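Ratum opens its Bretholm workshop for an afternoon of steamed buns

Two-armed kitchen setup draws visitors to the annual open day

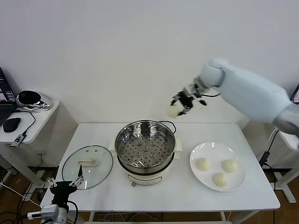

A fourth bun in the gripper of one arm, with three still on the plate and the steamer basket empty.

BRETHOLM - The longest line at Ratum's open day in June was for a table with an electric steamer on it.

The automation firm let the public into its Bretholm workshop from 10 in the morning until late afternoon. By closing time 600 people had signed in at the front desk, according to the company, up from 137 when it first held the event. Most of them made it to the back room at some point, where two robot arms were moving steamed buns from a plate to a steamer basket.

The job is a simple one for a person. The buns start on a round white plate to the right of the steamer, and the glass lid lies on the table to the left. One arm handles the buns. The other is there for the lid. When the basket is loaded, the lid goes on, and the run is finished.

"People ask why we don't show them something bigger," said Atieno Odera, who leads the household tasks group at Ratum. "We have bigger things in the building. But a bun is soft and every one of them is a little different, so you learn a lot from it."

Odera ran the demonstration for most of the day with Svetozár Mikuš, a software engineer. Visitors stood behind a strip of tape on the floor while Mikuš started each run from a laptop. There was no pot of boiling water involved. The steamer stayed unplugged all day, and the buns were ones that had been cooked earlier and allowed to cool.

Not every run went as planned. During the late morning session one bun was set down on the rim of the basket and rolled back onto the table. Mikuš stopped the arms, put the bun back on the plate and started over. In another run the lid went on crooked and stayed that way. Odera told the group that lids were still the weak point.

"Clear glass is hard for the cameras," she said. "They see the table through it. A metal lid would be easier, but most people's steamers come with a glass one, and we want to work with what people own."

Ratum keeps a log of its practice runs. Odera said the steamer table had logged 822 of them before the open day. She declined to say how many had been completed without a person stepping in, saying the company would publish that number with the rest of its results later in the year.

The company does not plan to sell a bun-loading robot. The work is part of a project called Rulero, which looks at small kitchen jobs in places where meals are prepared for groups, such as care homes and school cafeterias. Natália Mikuš, who manages Rulero, gave two short talks in the front room and took questions after each.

Several of the questions were about jobs. One man, who said he had worked in a hospital kitchen, wanted to know if the arms were meant to replace the people who load the steamers and trays. Natália Mikuš said the kitchens her team had talked to were short of staff in the early morning, and that the first trial would put the arms next to a cook during that shift. She said she could not promise how a kitchen would use the equipment after a trial ended.

Another visitor asked about cleaning. The grippers on the demonstration table have bare metal fingers, and Natália Mikuš said those would not be used for food that people are going to eat. A washable cover is being tested. None of the buns handled at the open day were served. Visitors who were hungry could buy fresh ones from a stand in the parking lot run by Kopecký, a bakery in town, which had sold out by midafternoon.

Bernd Kuhlmann drove in with his two grandchildren and watched four runs in a row. He spent his working life repairing packaging machines and said he was surprised at the pace.

"It's slow," Kuhlmann said. "The machines I worked on would have filled a warehouse by now. But those only did one thing, and if you moved the box an inch, you had a mess on the floor. Here the young man pushed the plate over and it still found the bun."

His granddaughter asked if the robot knew what a bun tasted like. Odera told her it did not.

Moving the plate became a regular part of the demonstration after lunch. Between runs, Svetozár Mikuš let children tell him where to put it, as long as it stayed on the right side of the table within reach of the arm. He also let them choose how the buns were arranged. A stack of two on top of a third was tried once and ended with a bun on the floor.

Other rooms were open as well. In the main hall, staff showed a conveyor that sorts returned bottles, and a training bench where visitors could move a small arm by hand and have it repeat the motion. A planned showing of a new mobile base was dropped that morning because of a battery fault. A sign on the door asked visitors to check back next year.

Alžběta Rusnák, who teaches electronics at the vocational school in Bretholm, brought a group of students in the afternoon. She said she had come mainly for the training bench but that her students had drifted to the steamer table and stayed there.

"They could see all of it, the cables and the laptop and everything," Rusnák said. "In a factory it's all behind a fence. One of them asked a very good question about what happens when the gripper closes on something that soft, and he got a proper answer."

The answer, Odera told the student, is that the fingers close to a set width and stop. In early tests the width was too narrow and the buns came out with dents. The team now adjusts it at the start of each session, using one of the buns from that day's batch.

Ratum has two summer placements open for students from the vocational school, and Rusnák said she expects at least one of her group to apply. Applications go through the school office.

The first Rulero kitchen trial is set to begin in the fall. Natália Mikuš said the location has been chosen but that the kitchen's staff would be told before the name is made public. The company said it will hold the open day again next June, with the same hours and free admission.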